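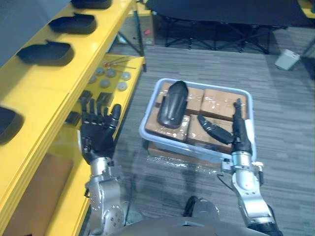

**Figure 2.** Yellow shelving unit and light blue plastic bin.

### 4.2 Does color coding help people put things back?

The claim that colored storage cuts misplaced items is repeated often in the facilities literature, and we began this study expecting to confirm it. Our data give it weak support at best. Across the two sites, Findville and Janham, staff logged 1,597 returns, and the share that ended up on the wrong shelf was nearly the same in the color-coded areas as in the plain ones. The small gap that remained at Findville disappeared once we left out the first week, when the color scheme was still new and people were being reminded of it at every shift change.

Earlier work reports much larger effects. We are not persuaded that these come from color. In the Catacutan trial, which is cited more than any other, the new bins arrived together with new written labels and a full clear-out of old stock. Any one of these changes could explain the result, and the trial had no comparison area. The Prukbridge follow-up did have one, but the people scoring the returns knew which shelves had been changed – a problem the authors mention once and then set aside.

A second difficulty is that color schemes are built around containers and shelves, while many of the errors involve things that go in neither. Large, awkward or rarely used items tend to be kept low down, and a scheme with strong yellows and blues says little about where they belong. An object that is mostly dark gray and black, such as the large rounded one seen here close to the floor, carries no color cue of its own, and under our coding rules it would count as unmarked unless it had a tag.

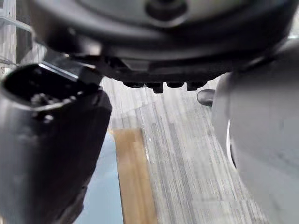
Unmarked items were also where the two raters disagreed most. We went back over 18 disputed returns and changed the score on 13 of them, mainly where a thing had been left near its place but not in it. Whether "near" should count as an error is a matter of judgment, and a looser rule would lower the error rate in both conditions. Dark surfaces made the judgment harder: the short black protrusions along the lower edge of the object above are much the same shade as its flat underside, and a tag in a similar color could easily be missed there. We therefore treat the figures for floor-level items as less reliable than those for shelves, and we leave them out of the main comparison in Section 4.3.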